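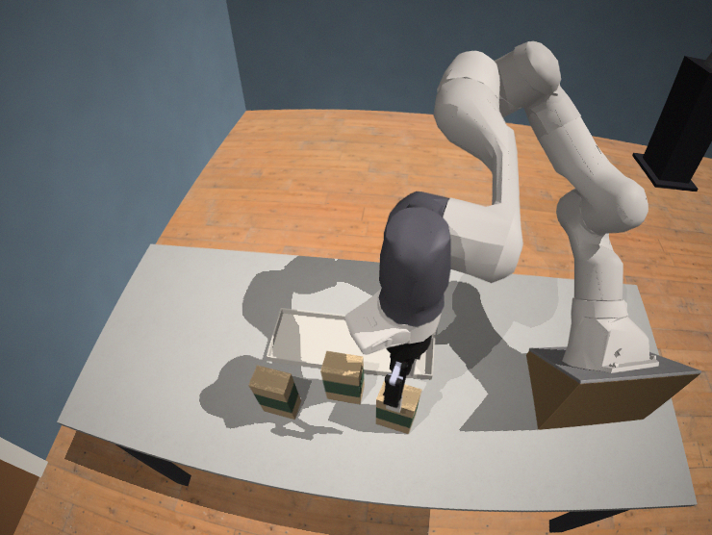

Figure 1. Simulated view from the boxes-to-tray task, gripper at the rightmost box.

Hemimmont Boxes: teleoperated demonstrations in simulation

Data card and README, release 2 (March)

Maintainers: Ita Cronin (collection, labels), Adelmo Ruggiero (simulator, export scripts)

Summary

Hemimmont Boxes is a set of demonstrations recorded by people driving a simulated seven-joint arm by remote control. The task is to pick up three small cardboard boxes from a table and place them in a shallow white tray. The release has 2303 successful episodes and 347 failed ones. The failed episodes are stored separately and keep the same format.

The data was made for imitation learning with a single arm and a two-finger gripper. All of it comes from the Wukside simulator. There are no real-robot recordings in this release.

What is in the download

train/ holds 2000 successful episodes
heldout/ holds the other 303 successful episodes
failed/ holds the 347 failed episodes, with a reason code for each
scene/ holds the table, tray, box and room assets
tools/ holds the replay and export scripts
operators.csv maps each episode to an operator number and a control device

Each episode is one folder. Inside it are the rendered frames, a table of joint positions and gripper commands, the object poses at every step, and a short text file with the instruction the operator was given.

The task

The arm is mounted on a pedestal at one side of the table. At reset the tray is empty and the boxes are standing on the tabletop. The positions of the boxes and the tray are drawn again for every episode, within limits set in scene/layout.cfg. The wall color and the floor do not change.

Operators could take the boxes in any order. An episode counts as successful when all three boxes are resting inside the tray rim, the gripper is open, and the arm has moved clear. A box leaning on the rim does not count. A box lying on its side inside the tray does. Release 1 treated that last case as a failure, so success rates from the two releases should not be compared.

Episodes stop at 3000 control steps whether or not the task is finished.

How the demonstrations were recorded

Two input methods were used. Most operators worked with Hamdy, our hand controller client, which maps hand motion to gripper motion and uses the trigger to close the fingers. The rest used the keyboard mode built into Wukside. Keyboard episodes are slower and have more pauses. They also tend to move along one axis at a time, and a policy trained on them alone will pick this up.

Operators saw the main camera view and a second view from the wrist. Only the main view is exported by default. To get the wrist view, run the replay script with the wrist option on and allow plenty of disk space.

Everyone had a practice session before recording. Practice episodes were thrown away. Operators were told to go at a comfortable speed, to reopen the gripper and try again after a missed grasp, and to end the episode themselves when they were done. Retries are left in the successful episodes — we think they are useful, but there is a filter in tools/ if you want clean single-attempt grasps.

Actions and frames

Actions are stored twice, once as joint targets and once as gripper pose targets in the base frame of the arm. The two versions come from the same log. If you train on pose targets, use the solver settings in tools/ik.cfg when you play the policy back. With other settings the elbow can settle in a different position, and its shadow on the table will look different from the training frames.

Gripper commands are open or closed only. The measured finger width is also logged.

Loading

Run tools/check first. It compares the episode folders with the index and lists anything missing. The Cendar loader reads the folders directly. If you use your own loader, note that the first row of each action table is the reset pose and should be skipped.

Known problems

The arm casts a large shadow over the table and it moves with every step. Policies trained on the main view alone can react to the shadow when the light is moved.

The boxes share one texture, a green band on tan cardboard, so the instruction text never refers to a particular box by its look. Do not use this set for language grounding.

The gripper often hides part of the tray and the box being grasped. Object poses come from the simulator and are correct even when the object is hidden.

Contact between the fingers and the box tops is stiffer than it should be. Some operators learned to press down on a box before closing. Adelmo has a softer contact model working, but it was not ready for this release and old episodes do not replay cleanly with it.

A few failed episodes have the reason code "other". Ita is going through them by hand and the codes will be updated in place.

Changes since release 1

Success rule changed as described above
Reset row added to action tables
Failed episodes included
Operator numbers reshuffled, so do not join on the old operators.csv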